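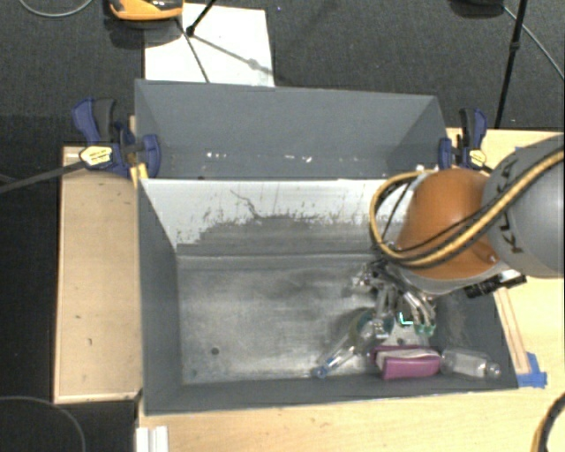 Front bin, with the second one behind it. Note the scraped coating on the sloping panel.

From: Amna Malik
To: shop-talk list
Date: 2 Feb 2020
Subject: Re: scuffed metal bins

Hi Kátia and all,

Oh, I know that look! The whitish stuff on our divider has a ragged edge too, with gray showing under it, plus a long thin scratch that branches as it goes down. I'd scrape off whatever lifts easily, feather the edge with 336 grit (or whatever is close, the Niazi sheets come in odd sizes) and leave the rest alone. The floor I wouldn't sand at all. Those cloudy patches and smudges are just a brushed floor being a brushed floor, and I've made mine worse by fussing over it.

Do watch the little round hole at the lower left if you rinse (ask me about my shoes).

Kátia Holanda wrote:
> Has anyone recoated the panel between two bins? Ours was
> done in September and it's all flecks and scuffs already.
> Drastine quoted me 500 for a new one, and I'd like to
> spend around 60. Is it worth sanding the floor as well?

If you do recoat, I have most of a can left and you're welcome to it.

Amna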